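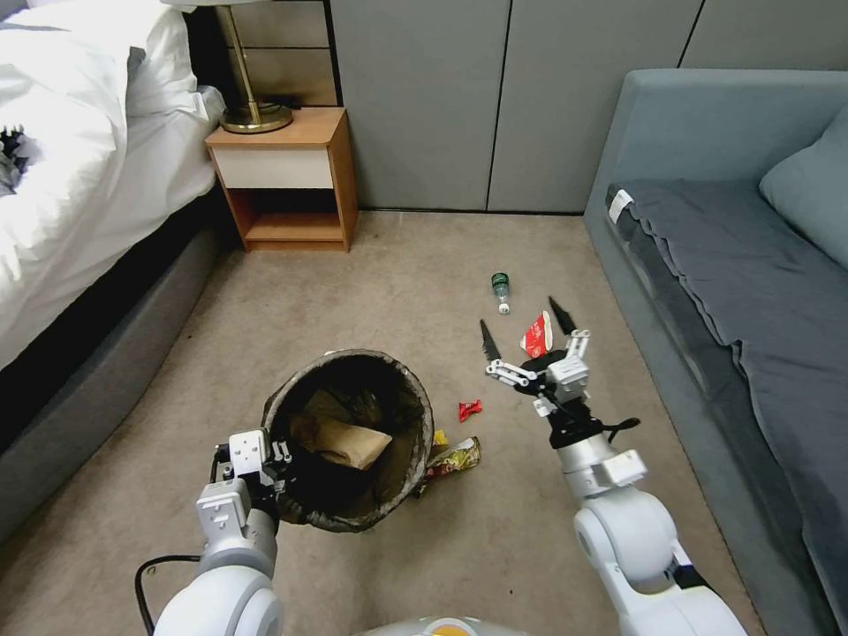
When do I need to give notice if I want to leave my room?

You need to give 40 days' notice in writing, by email or on the form in your welcome pack. The notice starts on the day we receive it. If you pay monthly and your notice runs out part way through a month, you only pay for the days up to your leaving date.

Can I leave before my notice runs out?

You can move out whenever you like, but rent is due until the notice ends. If we let the room to someone else before then, we stop charging you from the day they move in. You are welcome to suggest someone, and they will go through the same checks as any other tenant.

What happens to my deposit?

It is held in a deposit scheme for the whole of your tenancy. After you move out, Sorcha Corrigan goes through the room with the list you signed when you arrived and writes to you with the result. If there is nothing to take off, we ask the scheme to release the full amount. If we think something should come off, we tell you what it is for and send the bill or quote with it.

Do you charge for wear and tear?

We do not. Carpets flatten, paint gets scuffed near the door and mattresses dip. We do charge for burns, large stains, broken furniture and missing keys. A new front door key costs £42, as it has to be ordered from the lock company.

How clean does the room have to be?

As clean as it was on the day you moved in. Vacuum the floor, including under the bed as far as you can reach, wipe the shelves and take all your rubbish to the bins in the yard.
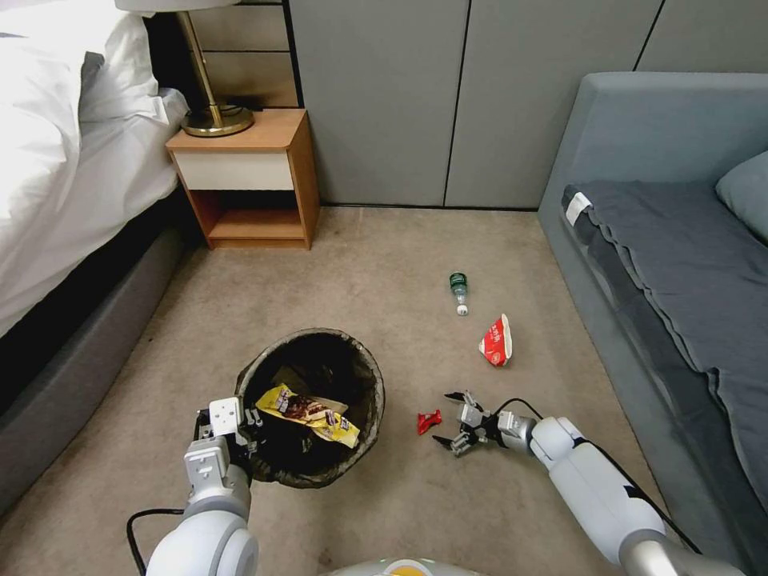
Leave the mattress cover on but take your own bedding with you. We can't store duvets or pillows, and the charity shop on Bollstead Road has stopped taking them. In the shared kitchen, you only have to clear your own cupboard and your shelf in the fridge. Please don't leave food behind for the others unless they have asked for it -- it tends to stay there until it goes off.

Should I book a professional cleaner?

Only if you want to. We don't ask for receipts from cleaning firms. If you do use one, let the other tenants know what time they are coming.

Can I be there for the check-out?

Yes, and we prefer it. It takes less time if we can ask you about things as we go. Visits are between 10am and 4pm. If you can't make it, a friend can stand in for you, but we need their name in an email from you first.

What if I disagree with a deduction?

Write to us first and say which item you disagree with. Photos from the day you moved in are useful, so keep them. Niamh Kavanagh deals with these emails and normally answers within a few days. If we still can't agree, either side can ask the deposit scheme to decide, and it will look at the evidence from both of us. You don't pay for this. Any part of the deposit that isn't in dispute can be released while you wait.
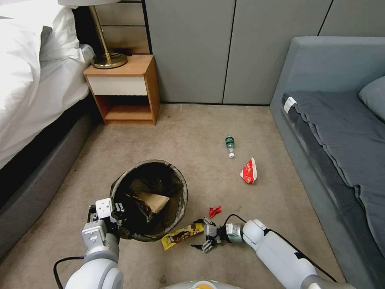 Nyokabi Minja wrote to say that this answer should mention shared areas, as she was once charged for a hall carpet in a house she had left 2 months earlier. We agree. At Stallby House, damage in the hall, stairs or kitchen is only charged to a tenant if we know who caused it. We don't split the cost between everyone.

Where do I leave my keys?

Hand them over at the check-out, or put them in the office letterbox at 66 Drurkach Lane in an envelope with your name and room number on it. Please don't leave them in the room or with a housemate. Rent stops when your notice ends, but we can't finish the check-out until the keys are back.

What about bills and post?

Gas, electricity, water and broadband are part of your rent, so there is nothing to close. If you have a TV licence for your room, you need to cancel or move it yourself. Post that comes after you leave is kept in the office for a month -- after that it goes back to the sender.

Who do I contact?

Niamh for deposits, Sorcha for check-out times and keys. The office phone is answered in the mornings, and email is fine at any time.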